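Planning and budgeting for hand-held gripper sets
Plevel collection equipment: what to order, what to allow for 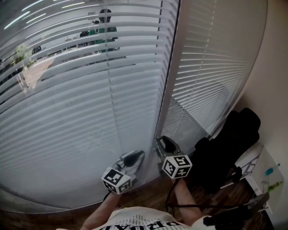

What the page covers
Plevel supplies hand-held gripper sets for teams that record everyday handling work and use it to train robot arms. Blinds, doors, drawers and kitchen jobs are the usual starting points. The notes below are for whoever has to put the order together and get it signed off.

What is in a set
One Plevel set contains two grippers, a head-worn camera, printed marker cubes for the fingers, two cables, a charger and a carry case. Spare finger tips are sold separately in packs of 20. The recording software is included for the first year. After that it is charged per set.

How many sets to order
Work from the number of people recording at the same time, then add one set as a spare. A single operator can manage on one set, but any fault stops the work until a replacement arrives. Teams of four or more should also keep a second charger at each site.

Thin and flexible items
Window blinds, curtains, cords and paper wear the tips differently from boxes and bottles. The standard tip is firm and will mark soft slats if it is pressed hard. If more than half of your task list is of this kind, order the Tramo soft tip as well. It fits the same finger and is changed with one screw. Price per pack is £19, excluding VAT.

Marker cubes
The cubes must stay clean and flat-faced. Scratched or peeling faces cause lost tracking, and recordings with long gaps usually have to be done again. Allow one replacement pair per gripper every six months. Cubes should be wiped with a dry cloth only.

Light and rooms
Large windows and bright ceiling lights can wash out the marker faces. Visit each room at the time of day you plan to record and do a short test. No extra lighting is supplied with the set. Where tasks are done at a window, plan for sessions both with the blinds closed and with them open, and count these as separate tasks in your schedule.

Cables and floor space
Each gripper is wired to the recorder pack. Leave enough clear floor for the operator to turn round, and keep bags and furniture back from the working side. The standard cable suits most rooms. A longer one can be ordered at no extra cost if you ask before dispatch.

Other costs to put in the budget
Operator time is normally the largest item. Storage comes next: a full day of recording fills nearly 50 GB per set. Insurance in transit is included for orders within the UK, and the return of faulty parts is free during the first year.

Hire
Sets can be hired by the week from our Zusach depot at £347 per set, excluding VAT and carriage. Hire charges for the first two weeks are taken off the price if you go on to buy. Sets for July are usually booked up by spring.

Compatibility
Recordings can be exported for use with the Onuoha two-finger arm and the Tramo bench arm. For other arms, send us the finger drawing before you order.

Prices checked Thursday, October 13, 2022. Written quotations are valid for 30 days.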